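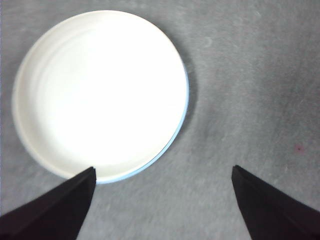 Checkpoints are the part of a platform game that players talk about least until one is in the wrong spot. Clullari, the second game from the small studio Grornton, has 19 levels and has spent most of its development arguing with itself over where the player should come back to life. The checkpoints began as flat discs on the floor with no writing, no flag and no flame. A round white dish on a soft grey surface gives you the general idea: pale shape, dull ground, easy to find when you are looking and easy to run straight past when you are not. Testers ran straight past them. They were watching the ceiling, where the danger was, and when they died they went back much further than they expected to.

Delia Ojeda designed the levels and the first version of the disc. She wanted something the player had to choose to stand on. In the early builds you had to stop on a disc for a full second before it counted, and that second was meant to be a little decision of its own. Sometimes a wall was closing in behind you and stopping was a risk. Sometimes the room was quiet and stopping cost nothing.

"I liked it on paper," she says. "Then I watched people play and they were angry, and they were angry at the wrong thing. They thought the jump after the disc was too hard. The jump was fine. They were just doing it for the fortieth time with a two-minute walk in front of it."

The walk in front is what the studio calls the run-up. It is the stretch between the checkpoint and the place where you are most likely to die. In an easy game nobody minds it much. In a hard one it becomes most of what you do, and the player gets very good at a part of the level that was never supposed to be the interesting bit. Ojeda keeps a notebook of run-ups from older games she played as a teenager, with a sketch of each and a time in seconds written next to it. The longest ones have the most swearing in the margins.

Clullari is set in a flooded quarry. You play Sosa, a surveyor who is sent down with a rope, a lamp and a bad map, and who has to get to the bottom before the pumps give out. There is no combat. What kills you is water, falling stone, and a kind of spring-loaded gate that the quarry workers left behind. The rope can be thrown to a hook from any angle, and most of the difficulty comes from throwing it while already falling. It takes an hour or so to learn, and then the game starts putting the hooks in awkward places.

Because Sosa moves quickly, a bad checkpoint does more damage than it would in a slower game. A death takes less than a second. The screen goes dark, a note plays, and you are back. If you are back in the right place, your hands still remember what they were doing. If you are back on the far side of a lift, you stand on the lift and think about whether to make a cup of tea.

Bhupendra Thakur wrote the system that records where players die. Every death in the test build drops a mark on a map of the level, and after a few sessions the marks pile up into dark patches. The map for level seven, called the Sump, had one patch so dense that he assumed the recorder was broken. It wasn't. Over the course of the testing that level collected 2,130 deaths, most of them on the same gate.

"You look at that and the first thing you want to do is move the gate," Thakur says. "Delia wanted to move the checkpoint. We had that conversation for most of a week."

They moved the checkpoint. The gate is still there, in the same place and on the same timing. Players now come back on a ledge directly above it, with a clear view of it opening and closing, and can go the moment they feel ready. The number of deaths in the level hardly changed in the next round. The number of people who quit in the middle of it dropped to almost none.
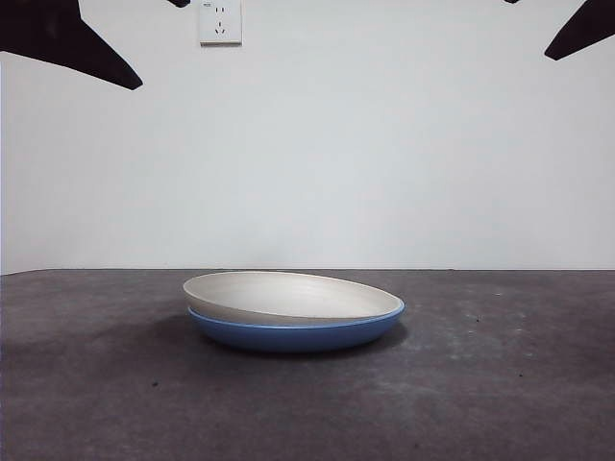 PROMBRIDGE, October 12, 2025

Grornton works from two rooms above a bicycle shop on the main street, with a window that looks over the bus stop. The programmers have the back room, where it is dark enough to see the screens properly. The front room has a couch, a television and two controllers, and is where visitors get put in front of the game.

Ludmila Hudec was on the couch when I arrived and was still there when I left. She has tested for the studio since its first game and is paid by the day. She is not the fastest player they have, and says so, but she plays every build from the start without skipping ahead, which the faster players hate doing. She also talks while she plays. Thakur sits behind her with a keyboard and types what she says without fixing it.

I watched her play the third level, the Stairs, in a build that had been finished the night before. The disc at the bottom of the second flight had been shifted to the left by the width of one step. She noticed at once. "That's been moved," she said, and then, after she had died and come back, "Good, now I'm facing the right way."

Facing turned out to be a whole subject. In the older builds Sosa always came back facing right, as characters in this kind of game usually do. On levels that double back on themselves, that meant the player's first move was to turn around, and a surprising share of early deaths came from people pressing the wrong direction in the first half-second. The game now stores the direction of the next hazard with each disc. It is a very small change. Thakur says it took him an afternoon, and that he was embarrassed by how long it had been on his list.

The full second of standing has gone too. Now you only have to touch the disc, and it lights up under your feet. Ojeda was against this for a long time and is still not completely happy with it. Her worry is that a checkpoint that works without being asked can catch you in a bad state. You can cross a disc while a boulder is on its way down and come back to life underneath it. Plenty of old games did exactly that, and some of them could only be fixed by starting over.

Grornton's answer is to reset the room. When Sosa comes back, every moving thing within two screens goes back to its starting position and waits until you press a button. Gates are shut, stones are up, and the water is at its lowest mark. Some players don't like it. They say it feels less like a real place when the quarry holds its breath for you. Hudec says she would take that over being crushed.

Sound helped more than anyone had planned for. Iara Maldonado, who does all the audio for the studio, made the disc hum at a low pitch that gets louder as you come near. You can hear it through a wall. She says she wanted players to relax slightly before they knew why, and she tuned it to sit under the noise of the pumps so that it wouldn't compete with the warning creak of the gates. She went through roughly 500 recordings of metal objects to find the creak. It is the hinge of a letterbox at her mother's house, slowed down.

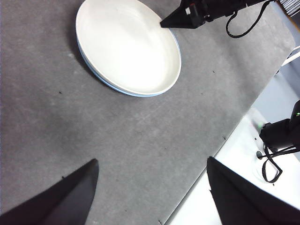 The hum had a second use. Eglė Juška, who plays with low vision and reviews games for how well they suit players like her, was sent an early build and wrote back four pages. She could find the discs by ear from the first level on, but she couldn't tell a used disc from a fresh one, and so she kept doubling back to touch discs she had already lit. Maldonado added a short double note for a disc that is already on. Juška also asked for a thick outline option, which puts a dark ring around each one, and for the lamp to stop washing out pale objects when Sosa stands near them. Both went in.

"They're boring requests," Juška told me over the phone. "Most of what I ask for is boring. I'd like to know where I am and where I'll be if I fall off something."

She has finished the game and liked the water levels best. She thinks the last descent is too long, and the studio half agrees with her.

That last descent is the argument still going on. Level 19 is a single vertical shaft with no floor until the bottom, and Ojeda has put one disc in it, on a ledge at the halfway mark. Thakur would like three. Hudec would like two, and has told them which ledges. The shaft takes just over four minutes to climb down if nothing goes wrong, which is a long time to hold your concentration in a game where most rooms last for 20 seconds.

Ojeda's case for the single disc is that the ending has to feel different from what came before. By then the player has been brought back to life so often, and so kindly, that dying has no weight left. One disc puts some of it back. She points out that the shaft has no gates in it, only hooks and falling water, and that nothing in it needs to be learned. "If you got there, you can do it," she says. "You might just not do it tonight."

Thakur's case is the map. He brought up the shaft on his screen and showed me the marks, which begin as a light scatter under the halfway ledge and thicken as they go down. Near the bottom, on the last hook before the floor, they run together. He didn't say anything else about it.

There is a compromise in the options menu, where a player can turn on extra discs for any level. They show up in a slightly different colour and don't affect the ending or any of the rewards. The studio spent some time on the wording. The first draft called it "easy discs," which Juška objected to, and the second called it "assist," which nobody in the office liked. The menu now says "more discs" and has a number next to it.

There is also an option to turn all of them off. Players who use it have to get from the top of the quarry to the bottom on one life. Hudec tried it for an evening and reached the Sump before the gate got her.

Clullari will be out early next year, on computers first. The team is fixing bugs now, and the level layouts are supposed to be locked, except for the shaft. When I was packing up my notes Ojeda had it open again and was dragging the disc up the wall a little at a time, then back down, while Hudec waited on the couch with the controller in her lap.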